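Notebook, drug checking bench, October

Entry carries over from the last page. Subject is still the cathinone work: why the strip result and the infrared result disagree on the Villanueva intake, and what goes on the result card while they do.

Intake 58 is a white crystalline powder, sold as mephedrone, brought in by the outreach desk. Mass received 106 mg. Split in two, one half bagged and signed into the safe, other half to the bench.

Infrared first. Library hit was a substituted cathinone, but the top candidates were too close to call. Ran the Gadik library and the Vindell library against the same spectrum. Gadik put 4-MMC first, Vindell put 3-MMC first. Neither margin is one I would sign. Subtracted the best match and looked at the residual: a broad sugar-like hump, consistent with a cut, no clean assignment.

Fentanyl strip negative at the usual dilution. Benzodiazepine strip gave a faint test line on the first run and a clear one on the second. Faint line still reads as negative on that strip, but I logged both. The first was read early, at 2 min, and the leaflet wants longer. My error. Timer is now clipped to the rack.

Reagents: Marquis no colour change, then a weak yellow. Liebermann bright yellow. Both fit a ring-substituted cathinone and neither separates the positional isomers. No further reagent work on this one.

Baseline on the spectrometer had drifted between the morning background and the afternoon sample. Cleaned the crystal with isopropanol, let it dry, took a new background, reran. Same ranking from both libraries, so the drift was not the cause. Logged under reference 2251.
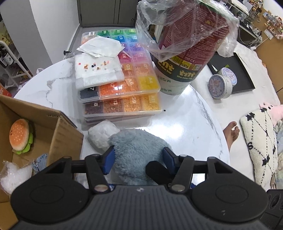
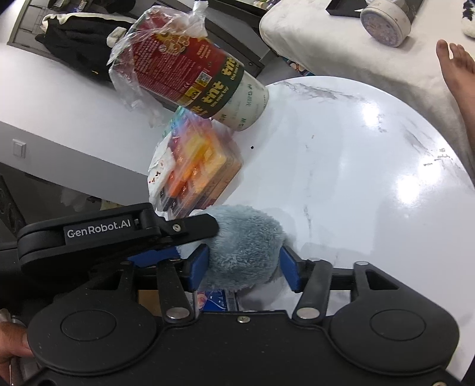 Milagros Belmonte read the draft card and objected to the wording. Her view was that "contains mephedrone" claims more than the data supports, and that a person who has used 3-MMC before may dose by that experience if we name the wrong isomer. She asked for "a methylmethcathinone, isomer not confirmed" and for the redosing advice to go ahead of the chemistry, where people will read it. She also wanted the cut mentioned even though it is unassigned.

Agreed on the first two. On the cut, we settled on "other material present, not identified". Percentages stay off the card. Infrared at this level does not give a purity figure and I don't want one quoted back to us.

Advice text as it now stands: effects fade quickly and the urge to redose is strong; decide on an amount beforehand; avoid mixing with other stimulants or alcohol; overheating, chest pain, confusion or a racing heart that won't settle means call an ambulance and tell the crew what was taken. Checked against the current leaflet, which still has the old line about nasal rinsing. Leaflet needs the new wording at the next print.

Retained half goes to Neltia for GC-MS. Electron impact spectra of the isomers are nearly the same, so I have asked for retention time against both standards in the same batch. Form signed, courier pickup 4 pm.

To do: order isopropanol wipes, replace the cracked spatula, send Villanueva the interim card, amend when Neltia reports. Ask Vindell which salt form their 3-MMC reference was run as. If theirs is a different salt from ours, that could shift the ranking by itself.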